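Nesomport Tote, Large, Grey
Sold singly or in a stack of 7
Stocked at our Wiltesden shop

I've been selling storage bins for 11 years now and I still get a bit giddy when a good one turns up. The Nesomport large tote has been on our shelves since May and it's the one I end up steering most people towards, whether they've come in for the allotment, the workshop or the back of a van.

It's a plain grey rectangle with no lid, no wheels and no clever fold-down sides (I've had two folding crates pack up on me at home and I've gone right off them). The walls slope, so the empties nest inside each other and a stack of them will sit in the corner of a shed without taking over. They do grip each other a bit when they're new! Give the top one a twist as you lift and it'll come away.

What do people use them for? Potting compost, mostly, if our till is anything to go by. But also muddy boots, dog towels, kindling, bike bits, school PE kit, and one order from a café in town that wanted them for returned mugs. Maricica Filip has a row of them on her stall for seed potatoes, and she drags hers over gravel every week, which I wouldn't recommend but there you go.

Now, marks. I get asked about this a lot so I'll be straight with you: a grey bin that gets used will scuff. Mine were covered in pale cloudy patches by the end of the first summer. Washing-up liquid and a soft brush gets the worst of the dirt off, and I leave it at that. Please don't go at it with a wire brush, you'll only add more scratches.

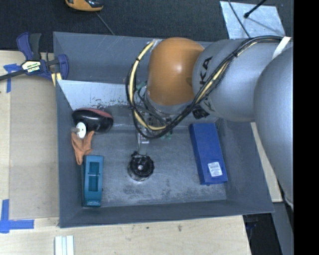
Large grey bin on a pale wooden tabletop, with plenty of scuffing on the floor.

If you want something that stays smart, have a look at the Gilmartin range instead. They're lovely, they come with lids, and they cost a fair bit more. I keep my Christmas decorations in a Gilmartin and everything else in these.

We also do the Drenik, a shallower tray with straighter sides, good for seedlings or for sliding under a bench. The two makes don't nest together, I've tried, so pick one and stick with it if you're planning to stack.

A few bits worth knowing before you order. Measure your shelf at the top of the bin and not the base, because the slope means it's wider up there than you'd think (yes, I got this wrong in my own garage, and yes, the shelves had to move). Don't fill it to the brim with wet soil and expect to carry it on your own. And if you're leaving it outdoors, turn it upside down or you'll have a pond by the weekend.

Delivery is free on stacks of 7. Singles go out by courier, or you can collect from the shop any time after 2 in the afternoon, once the van's been. Returns are fine as long as it hasn't had compost in it!

Order code: 3000
Colour: grey
Lid: not available
Also in this section: Drenik shallow tray, Gilmartin lidded box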